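Keeping a Junk Drawer From Eating the Kitchen

I've moved four times, and every single time the junk drawer came with me more or less whole. I'd tape it shut, carry it out to the car and slide it into whatever kitchen came next. Last January I finally dumped the thing out on a bedsheet and sorted it, and it took me most of an evening (and a pot of coffee I shouldn't have had at 9 p.m.).

Start with the batteries. Test them all, tape over the ends of the dead ones and get them out of the house that same week. A loose 9-volt rolling around with paper clips and steel wool is asking for a fire, so put the good ones back in a box with a lid.

Keys next. I had 13 of them and could name three. Try every one in every lock you own, padlocks and bike locks too, then label the ones that work with a scrap of masking tape. My neighbor Gleice Assunção uses dabs of nail polish, which looks a lot nicer than my tape, but I can never remember what pink means!

Rubber bands go bad. Stretch each one, and if it cracks, toss it. Same with twist ties that have lost their paper and with any glue tube you have to squeeze with pliers.

For dividers, please don't go buy anything yet. Cut-down cereal boxes do fine for a month or two, and by then you'll know what sizes you really need. Measure the inside of the drawer, front to back as well as side to side, and check the height too – I once bought a lovely set of trays that kept the drawer from closing.

Sticky spots on the bottom come up with cooking oil on a paper towel. Leave it ten minutes, wipe, then go over it with dish soap and warm water and let it dry with the drawer pulled all the way out. If the wood still smells musty, an open dish of baking soda overnight usually fixes it. Rub a candle stub along wooden runners while you're in there and you'll wonder why you fought with it for years.

Loose screws and odd hardware don't belong in the kitchen at all. Mine live in jam jars in the garage now, one for wood screws, one for machine screws and one for whatever's left, and I go through that last jar when it gets full.

As for takeout menus, I kept two. The rest were for places in my old town. 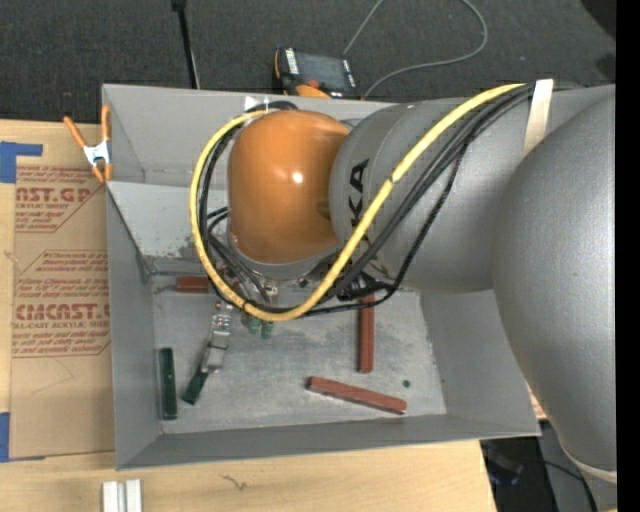 Manuals I keep in a folder on top of the fridge, with the receipt stapled inside the front cover. Tape measure, scissors, one pen that writes, and the flashlight go at the front of the drawer.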